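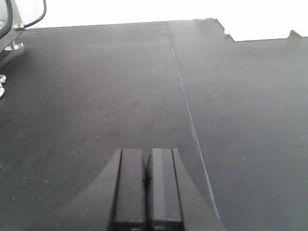

Ticket 256 - Cellule de démonstration, site de Plostdale
Objet : fausses détections au bord du joint du plateau pendant la journée portes ouvertes
Ouvert le dimanche 2 octobre
Priorité : haute jusqu'à la fin des visites, puis normale
Composants : caméra de poignet, pince Carbone, superviseur Grikex
État : résolu, une action en attente

Symptôme

Au cours de la première démonstration, le bras s'arrête au-dessus du plateau vide et demande une prise. Le superviseur signale un objet présent, long et étroit, orienté en diagonale. La pince descend, se ferme sans rien saisir et le cycle passe en défaut « prise nulle ». Le défaut s'acquitte normalement, mais revient dès le retour en position d'observation.

Sur les 17 cycles lancés avant l'arrivée du deuxième groupe, 11 se terminent par ce défaut. Aucun contact anormal enregistré sur l'axe vertical. Le public a vu des arrêts, pas de mouvement dangereux.

Contexte

La cellule tourne d'ordinaire dans l'atelier Cladwood, sur un plateau gris d'un seul tenant. Pour les portes ouvertes, elle a été montée sur un plateau noir en deux panneaux. Le jeu de paramètres de vision a été repris de Cladwood sans modification. L'étalonnage caméra-pince a été refait sur place et ne présente pas d'écart.

Vérifications

1. Pince. Ouverture et fermeture commandées à la main depuis le superviseur, retour de position cohérent. Doigts parallèles. Hors de cause.

2. Câblage de la caméra. Pas de perte de trame dans le journal. Hors de cause.

3. Exposition. En mode automatique, la zone de mesure couvre toute l'image. Le fond au-delà du bord du plateau est saturé, la surface noire reste très basse. Le contraste local est ensuite relevé par le filtre, ce qui fait ressortir le joint clair entre les deux panneaux. Les doigts, eux, se détachent mal de la surface.

4. Segmentation. Le contour renvoyé suit exactement le joint, à droite du doigt droit. Le filtre de forme accepte les objets allongés, réglage hérité des essais sur tiges à Cladwood.

5. Poussières. Quelques points blancs sur le plateau sont vus par le détecteur mais éliminés par le seuil de surface. Ils ne déclenchent pas de prise. Plateau essuyé malgré tout entre deux groupes, sans effet sur le taux de défaut.

6. Caméra fixe. Test de bascule de la détection sur cette caméra, demandé pour gagner du temps. Abandonné : le cadrage couvre la paillasse d'angle et n'apporte rien pour la prise. Elle reste affichée sur l'écran des visiteurs, sans traitement.
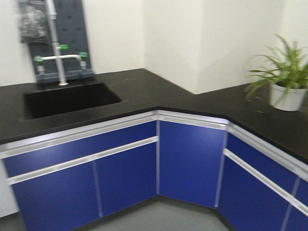

Caméra fixe : paillasse en L, côté évier.

Remarque sur cette vue : légèrement floue. Serrage du support à reprendre avant toute utilisation en mesure. Ce point ne bloque pas la démonstration.

Cause

Combinaison de l'exposition automatique sur image entière et du filtre de forme trop permissif. Le joint du plateau est interprété comme une tige. Le défaut n'apparaissait pas à Cladwood, faute de joint.

Correction appliquée

- Exposition passée en manuel, zone de mesure limitée à la moitié basse de l'image.
- Masque statique ajouté le long du joint en position d'observation.
- Rapport d'allongement maximal abaissé dans le profil « visite ».
- Le profil de Cladwood n'a pas été touché.

Après redémarrage du superviseur, reprise des démonstrations. Pas de nouvelle « prise nulle » sur les passages de l'après-midi. Avec le masque, une pièce posée à cheval sur le joint n'est détectée qu'en partie - consigne donnée au poste de la présenter côté gauche.

Reste à faire

- Enregistrer le masque dans le repère du plateau. Il est actuellement lié à la position d'observation et devient faux si celle-ci change.
- Prévoir un plateau d'un seul tenant pour la session de janvier.

Commentaire de suivi

Le profil « visite » est exporté et rattaché au ticket. À charger avant la mise en énergie du bras : un chargement à chaud conserve l'ancien masque en mémoire, constaté 2 fois de suite. Comportement à traiter à part côté Grikex.

Tickets liés
- Grikex : profil de vision non rechargé à chaud
- Pince Carbone : acquittement du défaut « prise nulle »
- Plostdale : serrage du support de la caméra fixe
- Cladwood : réglages de détection pour tiges fines
- Plostdale : liste de contrôle avant accueil du public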